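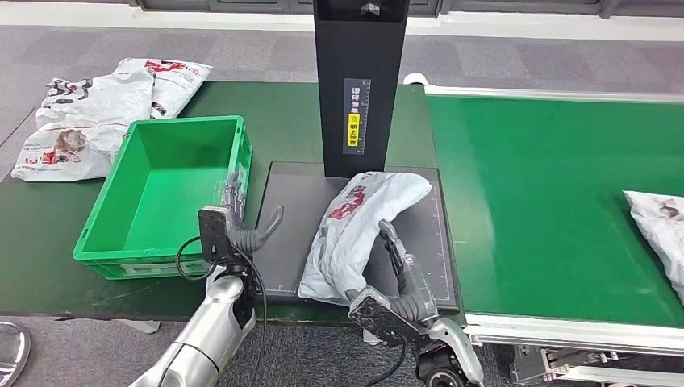 Aoi Amano wrote to me that a parcel-handling kit should be priced per parcel and never per arm, and I think that is right. Stivard quotes the Tundasum at 2,498 a month for two hands, with setup by Hopkin charged on top. The figure says nothing about throughput.

Soft mailers are the hard case. A carton has faces. A plastic bag has to be pinched, and the waybill must still end up facing upwards on the scanning pad.

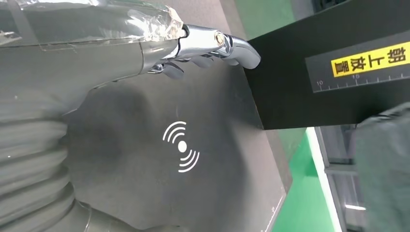

Stelero at least publishes a trial log of 1,001 bags. Stivard should do the same – with failed grips listed separately – before asking anyone to sign for seven months.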